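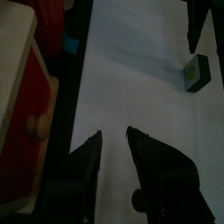 Home | News | Grants & Travel | Membership | Contact

Student group questions new travel award rules

LISTON, August. The Wallano Graduate Association said today it won't endorse the Dideck Field Travel Award until the sponsor explains who the money is meant to help.

The award promises up to $400 to students who present research at the Kinyua summer meeting. Students pay first and file for repayment later. Last year 327 people applied and 60 were paid.

"They call it open to all," said Xóchitl Cortés, the association's president. "If you can't put a plane ticket on a card in March, I don't see how it's open to you."

The new rules also ask for a 350-word statement on "leadership promise." The sponsor has not said how those statements will be scored, or by whom. A request for the scoring sheet has gone unanswered.

Shirley MacLeod, who chairs the group's funding desk, has doubts about a claim that the award raises attendance. "We asked for the numbers and got a brochure," she said.

Members may still apply. Forms are due by 5 p.m. on closing day, and late letters of support will not be read.

Press contact: Shirley MacLeod, Wallano Graduate Association

We use cookies to improve your visit. Accept | Settings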